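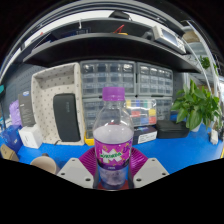 Do small-parts drawers work?

I have now read three articles telling me that a workbench should be "a place for everything." One of them was the Sindia guide, which runs to 80 pages and wants you to label every drawer before you put a single screw in it. I didn't do that. I don't believe anyone does it past the second cabinet.

The gray cabinets against the back wall are the part of the room that gets praised. Lots of little see-through drawers, so in theory you glance and grab. In practice translucent plastic makes all small parts look like the same small part, and I still pull out four drawers to find one washer. The clear organizer box with the yellow, red, blue and green bits is better, and I suspect that's only down to the colors.

The long shelf overhead has done more for me than any of it. It's a shelf. You put things on it and they're off the bench. The Vovar catalog will sell you a "vertical zone solution" that does the same job, with a code for 100 off if you spend 1000. I passed. 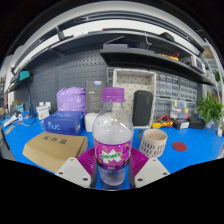
The box problem

Boxes are where I part ways with the guides completely. They say to flatten and recycle the day you unpack. Fine, until you need to send something back. So the NUC box is still out, and so is the flat brown one marked 配件盒, which means accessory box and is at least an honest label. Then the power adapters, in a pile. I've tried cable ties, I've tried zip bags, I've tried the Neagu cord wraps that everyone in Zistilstead seemed to own last January. The adapters go back to being a pile. My current view is that a pile of white adapters in one known corner is a storage system, and a cheap one.

As for drinks on the bench, every guide says no. I remain unconvinced. A bottle with a screw cap is less of a risk than an open mug, and the mug people never get lectured.

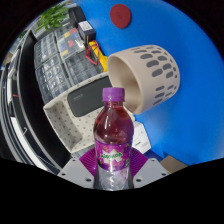

Grape-colored Mirinda and the blue table.

I do mean to deal with the odds and ends on the blue surface. The cup lying on its side could hold pens if it were stood up, and the white tray could take the small stuff. Whether either would stay that way for a week, I have my doubts. I'll try it with no labels first.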